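Wotlow Shared Grasping Set: Data Card and Rules of Good Practice

Issued by the Wotlow data office, 15/03/2022
Responsible editor: Odette Gilbert
Technical contact: Kobina Dramani

1. Purpose of this card

The card sets out what the Wotlow set contains, how recordings are to be made, and on what terms they may be used. It applies to all sites that contribute recordings, at present Wotlow and Plokeo. Sites joining later must accept it in writing before their first upload.

The rules in sections 3 to 5 are binding on contributors. Section 6 is addressed to users of the set. Where a local laboratory rule is stricter, the local rule is to be followed.

2. Contents

The set holds 3,000 recordings of household and grocery items being handled by a robot arm with a two-finger gripper. Each recording consists of a video from a camera at the wrist, the arm and gripper readings, and a task sheet in plain text. A smaller group of 170 recordings is kept apart for testing and is not to be used for training.

Packaged food makes up a large share of the items. Bags and pouches are included on purpose: they fold and shine, and they hide part of their own printing when they lean or crumple. Methods that work well on boxes often do poorly on them.

3. Setting up the work area

3.1 The work surface may be plain or patterned. Printed coverings are allowed and encouraged, provided that they lie flat and are fixed at the corners.

3.2 Racks, trays and other fittings must be placed before the recording starts and must not be moved by hand while the arm is powered.

3.3 Items are to be ordinary retail goods in their original packaging. Glass, blades, aerosols and opened food are excluded.

3.4 Other items should be left near the target. A target standing alone is acceptable in no more than one session in 9.

3.5 Lighting is to be left as found. Contributors should not remove reflections from foil or film by adding screens.

4. Conduct during recording

4.1 One trained operator is in charge of each session and remains within reach of the emergency stop. A second person may assist but gives no commands to the arm.

4.2 Grip force on flexible packaging is to be kept to the lowest setting that allows the task to be carried out. Burst packaging ends the session, and the surface is cleaned before another is begun.

4.3 The wrist camera is checked at the start of each day. Both fingertips must be visible when the gripper is open, and neither may be cropped out in later processing. 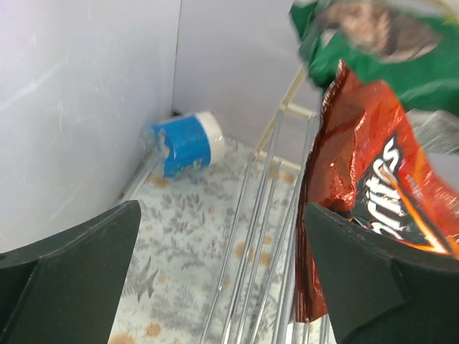
Wrist camera view: foil bag at the gripper fingers, wire rack and other packages nearby.

4.4 Partly hidden items are to be kept. A recording is not to be rejected on the ground that a finger covers part of the target or that a label cannot be read in full.

4.5 Failed attempts are uploaded with the rest and marked as such in the task sheet. Deleting them at site level is a breach of these rules – the Plokeo upload of last spring had to be withdrawn for this reason.

5. Labelling

Labels record what can be seen. Where a brand name is only partly legible, the annotator enters the legible letters and leaves the remainder blank. Items out of focus are given a general term such as "package" or "container". Guesses at contents are not permitted.

Every label is checked by a second annotator. Disagreements go to Hervé Bailly, whose decision is entered in the change log with a short reason.

6. Terms of use

The set may be used for research and teaching. Users must not present results from it as proof that a robot is safe to work near people – the recordings were not designed for that purpose and do not support such a claim.

Brand marks appear on many packages and remain the property of their owners. Their presence implies no approval by them.

7. Known limits

Rigid tools are under-represented. Roughly 1,000 recordings come from a single work area, and users should divide the data by site when testing. Time stamps in the Plokeo gripper readings may lag behind the video.

8. Corrections

Reports of errors are to be sent to the data office, quoting the recording number and the field concerned. Capucine Chevalier keeps the change log, which is published with each release.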